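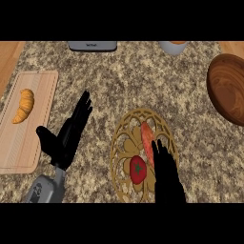 Speckled granite with a wooden bowl.

Stevholm Kitchen Rental: Frequently Asked Questions

Last updated 23 February 2025

Who can rent the kitchen?
Anybody who cooks for sale or for an event. Most of our renters are small caterers and bakers from Mukureck. You must be 18 or older to sign the agreement.

How long is one booking?
The shortest booking is three hours. Please include in this time your unpacking and your cleaning. If you stay longer, we charge the next full hour.

Do I need my own insurance?
Yes. Send the paper to Veerle Hoekstra before your first booking. Without it we can not give you the door code.

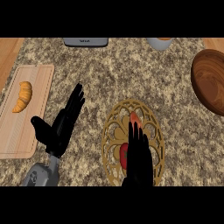

Reading time: 2 min

Can I leave food in the refrigerator overnight?
Only if you have rented a shelf. Write your name and the date on every box. Food without a name is thrown away in the morning.

How do I clean the stone counters?
Use warm water and the mild soap from under the sink. Vinegar and lemon are not good for the sealing, which was renewed in January. Please put a mat under hot pots.

Can I bring helpers?
Up to two, and they must be written on the booking form.

What if I must cancel?
Until two days before, you get all the money back. After this we keep the deposit, but you can move the booking once for free.

Is there parking?
There is a loading place behind the building, on the Wonivov side. It is for unloading only.

My question is not here. Whom do I ask?
Write to Revathi Iyer through the contact form. She answers in English or Dutch.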